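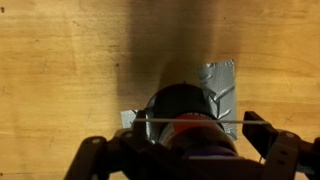
Wooden surface with fine scratches, March

Admissions Research Notebook, Cenonska College of Engineering
Entry for March, begun 9:40 a.m.
Kept by: Kiran Prajapati

Purpose of this entry: to record the trial scoring of the lateral entry test, which is taken by diploma holders who wish to join the degree program in the second year. The previous entry dealt with the wording of the application form and is closed.

Material
The trial used the answer scripts of 114 applicants from last year's round, with names and roll numbers removed by the Closow office before the scripts reached us. The paper is marked out of 200. Mathematics carries half of the marks, and the remainder is divided between engineering mechanics and basic electrical work. The scripts were scored in Sengar Hall by two readers working separately, neither of whom had seen the original marks.

Scoring rule under trial
Under the present rule, a wrong answer loses a quarter of the mark for that question. Under the trial rule there is no deduction, but the long problems at the end of each section are marked by steps. A reader gives credit for a correct free-body diagram or circuit equation even when the final number is wrong. The readers were asked to write the step marks in the margin and to carry the total to the cover sheet only after the whole section was complete.
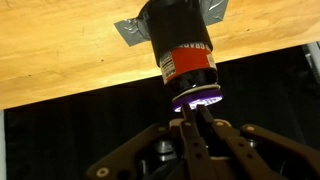
Does a diploma holder need a score in the national entrance examination to sit the lateral entry test?
A national score is not required; the final diploma mark sheet and a passing result in diploma mathematics are enough to apply.

This point was raised again by the Closow office and is entered here so that the reply stays the same from one desk to the next. Applicants who hold a national score may mention it on the form, but it is not used in the ranking.

Observations
1. The two readers agreed closely on mechanics. Differences in a section total were seldom larger than 2 marks, and most came from a single problem on a ladder against a wall, where the marking guide did not say what to do if friction at the wall was left out.
2. Agreement in the electrical section was weaker. One reader gave the step mark for naming the correct theorem, and the other gave it only when the theorem was applied. The guide supports either reading and must be revised.
3. Applicants with several years of factory work left fewer long problems blank than applicants coming straight from the diploma. Their short-answer marks in mathematics were lower. Under the present rule these applicants lose ground through the deduction; under the trial rule they recover part of it.
4. Entry of marks into Peltetti was slow. The program accepts a section total but has no field for step marks, so these were kept on paper. A request for an added field has been sent. No reply as of 3:15 p.m.

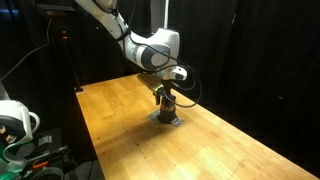 Correction to the marking guide
Problem 8 of the electrical section asks for the current in a branch, and the guide lists the value for the wrong branch. Both readers noticed this on their own and marked the problem from their own working. Their totals may stand. The printed guide has been corrected by hand and initialed, and the file copy will be replaced before the guide is used again.

Ranking under the two rules
The order at the top of the list hardly changes. The movement is in the middle, close to the usual cutoff, where several applicants are separated by a mark or less. I would not want to draw a firm conclusion from one year of scripts — the paper was easier than usual in mathematics, and that pushes the middle of the list together.

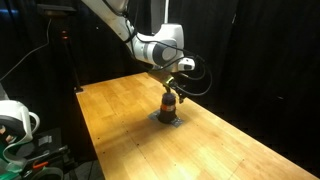
A second year of scripts would settle part of this question. The Closow office holds them but has asked for a written request, with the form of anonymity stated. I have drafted the request and left it in the shared folder for comment.

To do
Rewrite the guide entry on theorems so that the mark is given for use and not for naming.
Add a line on wall friction to the ladder problem.
Ask whether the step marks should be shown to applicants who request a recheck. The present recheck covers addition only.
Keep the paper margin sheets with this notebook until the Peltetti field is available.

Entry closed 5:20 p.m. K. Prajapati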